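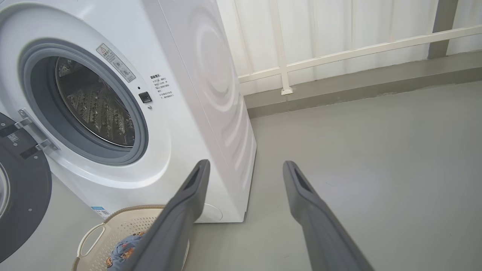 How to clean a front-loading washing machine
Laundry > Machine care
Last updated March 20, 2019

It washes things for a living, so you would think it could manage itself. It can't. A front-loader left to its own devices will sooner or later smell like a pond, and then so will your towels.

Allow 17 minutes of actual effort, plus however long your hottest cycle takes.

What you need
Two old cloths
A retired toothbrush
A shallow tray and a towel you don't love
200 g of citric acid, or whatever your manual prefers
Washing-up liquid

Don't mix citric acid with bleach, even if the seal has made you angry.

1. The seal
Empty the drum and feel all the way round it for the sock. Then pull back the lip of the rubber seal and look into the fold. Hair, grit and a grey paste of no known origin collect at the bottom. Wipe it out with a cloth and warm soapy water, then go round again with the clean cloth. Don't dig at it with a knife. A new seal costs more than your pride.

2. The door
Wipe the glass on the inside, where the limescale lives, and the rim where it meets the seal. Leave the hinge screws alone. Run the toothbrush gently round the latch slot, dry.

3. The filter
On many front-loaders it sits behind a cover low down on the front. Switch off at the wall, wait until any hot water has cooled, and put the tray and towel in place before you unscrew anything. I caught 300 ml last time, in a tray that held rather less. Rinse the filter, check the hole behind it for coins, and screw it back in firmly.

4. The drawer
Pull it out, soak it in the sink for 9 minutes and scrub the softener compartment, which will be worse than you hoped.

5. The hot cycle
Tip the citric acid into the empty drum and run the hottest programme with no laundry. If your instructions are in a language you don't read, look for the highest temperature on the dial or display. Check for drips under the filter while it fills.

Afterwards
Leave the door and drawer ajar between washes. Keep the laundry basket nearby and use it: damp gym kit stored in the drum until tomorrow is how all this started. Repeat monthly, or in August, when you can smell it from the hall.

More in Machine care: Descaling a kettle | Unblocking a tumble dryer vent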